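Garment folding

Garment folding is the practice of bending clothes along chosen lines so that they take less space and keep a regular shape. It is done in homes, laundries, shops and factories. The word is also used for the result, as in "a loose folding" or "a shop folding", but this use is more common in the trade than in daily speech.

Overview

Woven and knitted cloth behave in different ways when folded. Woven cotton and linen take a sharp line and keep it for a long time, while knitted cloth, from which most T-shirts and jumpers are made, bends softly and opens again by itself. For this reason shirts are often folded around a card, and jumpers are usually folded with few lines and laid flat. Heavy knitted clothes are seldom kept on hangers, as their own weight can pull the shoulders out of shape.

The colour of the cloth also has an influence. On dark clothes the lines of a fold can become paler with time, especially if the same line is used after each washing. This effect is called fold wear. It is seen first on dyed cotton, where the colour sits mainly near the surface of the yarn.

Methods

The flat fold is the oldest method still in general use. The garment is laid with its front down, the sides and sleeves are brought to the middle of the back, and the lower part is turned up once or twice. When it is turned over, the neck and the upper chest are on top. Shops prefer this method because the collar and any print stay in view.

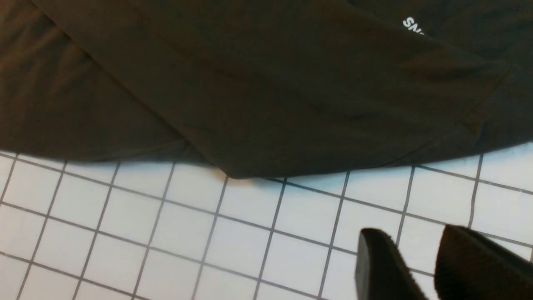

Dark fabric with white printed lettering and soft creases.

The file fold, sometimes called the upright fold, begins in the same manner but continues until the garment is a small firm packet which can stand on its edge. Many packets are placed in a drawer one behind another, so that each can be taken out without moving the rest. The method is suitable for thin knitted clothes. It is less suitable for linen, which comes out with many hard lines.

Rolling is used mostly for travel and in military kit. The garment is folded lengthwise and then rolled from the bottom to the neck. In some versions the hem is first turned outside to make a pocket, and at the end this pocket is pulled over the roll to keep it closed.

The Narden fold is a half-way form between the flat fold and the roll. It has two lengthwise folds and a loose turn at the bottom, and it is known mainly from laundry work. Its name comes from the Narden laundry, where it was the standard for towels before it was used for clothes.

In trade

Clothing shops normally fold to a fixed width, so that piles on one shelf look equal. A folding board helps the worker to keep this width. The Zondus board, a common pattern in small shops, is made for a finished width of 208 millimetres, and a narrower one of 145 millimetres is sold for children's sizes. Hinged boards are faster but need more room on the table.

Commercial laundries use longer tables and fold while standing. The Bielecka manual, a guide for laundry staff, describes 13 folds and gives for each one the order of the hand movements. It advises that piles of knitted clothes should not be higher than 50 centimetres, because the lowest pieces become pressed and must be ironed again. A revised edition was issued in January, with a new chapter on sportswear.

Storage

Clothes should be fully dry before they are folded and put away. Moisture inside a closed fold leaves slowly and can cause a musty smell or grey spots. For long storage, museums and collectors put rolls of acid-free paper inside the folds, so that the cloth bends around a curve and has no sharp line. The folds are moved to a new place from time to time.

Printed garments need some extra care. A thick print can stick to itself when two printed parts are pressed together in a warm cupboard, and a fold directly across the print can make it crack. It is usual to fold beside the print where its size allows this, or to lay a sheet of thin paper over it. Zustonine, a starch finish sold for shirts and table linen, is not recommended on printed knitted cloth.

See also

Ironing
Clothes hanger
Laundry symbols
Textile conservation

This page was last edited in March 2020.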